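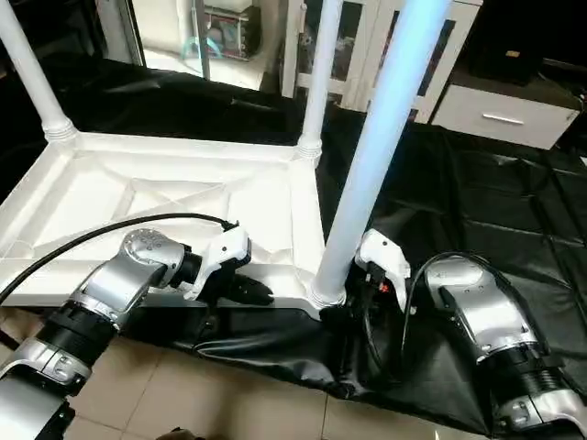 Do you put the legs on one of these plastic stools while it's upside down, or stand it up first?

Upside down, every time. Lay the seat on something soft, get all four legs started, then go around and tighten them.

ollen_porch
OP here, thanks! I had the first leg cranked all the way in before I touched the others and the last one would not line up for anything. Backed them all off, started over, went fine. My other question is the floor. I've got tile and I'm paranoid about grit scratching the seat, so I put plastic down first
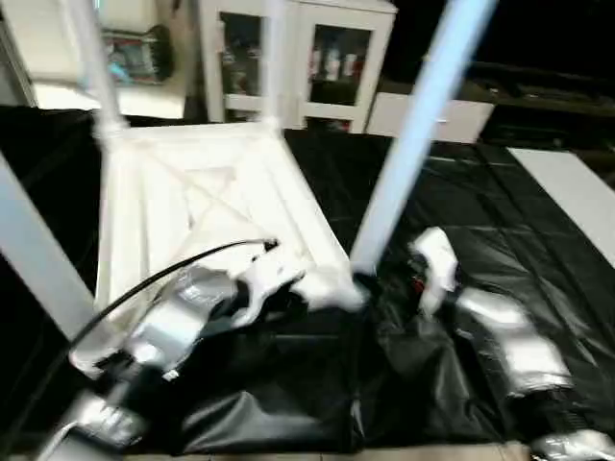

and it does slide around a bit when you lean on a leg. I ended up kneeling on one corner of it. Is there something better? My Nikeo bench came with a foam sheet but this came with zip.

prurka46
Old bath towel. Plastic is for painting. You get one grain of sand between the plastic and the seat and you're grinding it in anyway.

mohamedi_k
Disagree with prurka. I've used plastic sheeting for years, you just shake it out first. Towels leave fuzz in every joint and then you're picking lint till midnight.

prurka46
You need better towels lol

ollen_porch
OK so maybe both? I do have a thin white cloth I use for wiping parts down
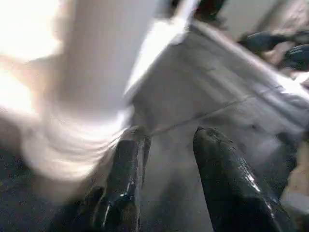 and it's big enough to go under the seat if I fold it once. It doesn't shed that I've noticed. Might try that on the second stool, which I'm doing in May when my sister's moving in.

mohamedi_k
Cloth on top of the plastic, sure, I can live with that. Don't overtighten though. I cracked a collar on mine and had to buy the whole set again.

prurka46
That part we agree on. Hand tight, sit on it for a week, check it again.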